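Wooden utensils last for years if they are kept clean and oiled, and most of the ones that get thrown out could have been saved with a few minutes of work. These notes cover spoons, chopsticks, spatulas and small boards.

**Washing.** Use hot water and a drop of dish soap, then rinse and wipe right away. Don't leave wood standing in the sink. The dishwasher is the main cause of split spoon handles, and it fades printed or painted patterns fast.

**Drying.** Stand everything upright in a jar with the damp end up. A jar with holes in the bottom is better. Chopsticks stored wet in a closed drawer will smell musty by Sunday.

**Smells.** For onion or garlic, rub with half a lemon and coarse salt, leave it 11 minutes or so while you do something else, and rinse. Baking soda paste works on boards but can dull a finish.

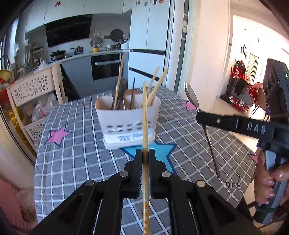
Haverford, April

Spring is a good time to go through the utensil drawer. Take everything out, wipe the drawer down, and check each piece under a good light. Run a thumb along the edges. If it catches, the grain has lifted and needs sanding.

Start with 100 grit only if the surface is really rough. Otherwise go straight to a fine paper, sand with the grain, and wipe off the dust with a damp cloth. Let the piece dry overnight before oiling. Don't sand over a printed pattern - it will come off in a few strokes. Stop short of it and leave that part alone.

For oil, use food-grade mineral oil. Olive oil and other cooking oils go rancid. Put on a thin coat with a rag, wait 2 hours, and wipe off what hasn't soaked in. New or very dry wood may want a second coat the next day.

Lacquered chopsticks don't need oil. If the lacquer is chipping near the tip, throw the pair out.

Odd chopsticks are worth keeping. A single one will:

- stir a can of paint or a jar of natural peanut butter
- poke drainage holes in potting soil
- clear crumbs from the track of a sliding window
- stake a small houseplant

Keep the ones used for paint or soil in the garage, and mark them with a band of tape so they don't drift back to the kitchen.

The hardware store in Altton carries mineral oil in small bottles next to the cutting boards. The one in Gesthorpe only had the large size last time I looked, and it takes a long while to get through that much.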